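Turkus Textile Care Notes

Version 3, last updated 25/06/2018

A plain-text collection of washing and care notes for household linens. It has 2254 entries, gathered from care labels, shop leaflets and old housekeeping booklets. Each entry covers one item, such as a sheet, a tablecloth or a dish towel.

Contents

notes.csv holds the entries. labels.txt lists the care symbols and the short codes used for them. sources.txt says where each entry came from.
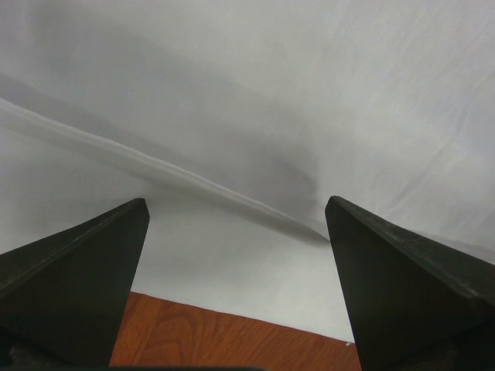 Fields in notes.csv are item, fiber, wash_temp, drying, ironing and source_code. Temperatures are in Celsius. An empty field means the source said nothing. A dash means the source said not to do it, so please don't merge the two when you clean the file.

Sources

1. Westside leaflets. Typed in by hand and checked twice.
2. Clastalo catalog inserts. Fiber names are kept as printed, including the old trade terms.
3. Wróbel booklets. Translated from Polish, 467 entries. The original wording is in the last column.
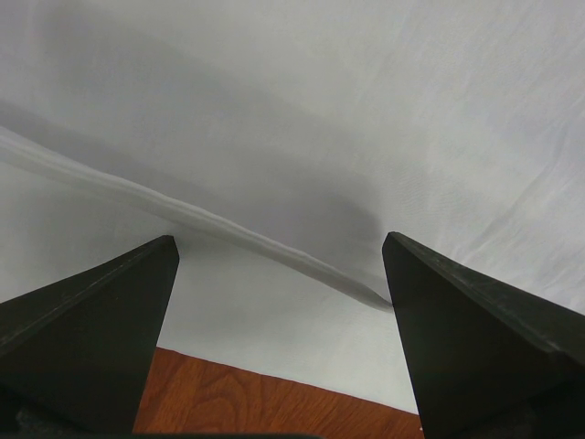
Known problems

Cotton and linen blends are coded as cotton in around 5 percent of the leaflet entries. Some booklets say "warm" and give no number; these are stored as text, so the wash_temp column will not load as an integer. Wool blankets are thinly covered. Ironing advice for damp linen varies a lot between sources, and no attempt was made to settle it.

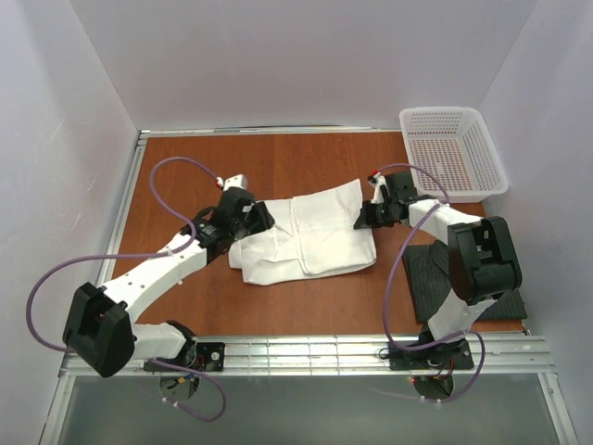
White cloth on a wood-grain tabletop.

Use

Free to copy and change with credit to Turkus. Send corrections with the row number and the source code. The next update is planned for December.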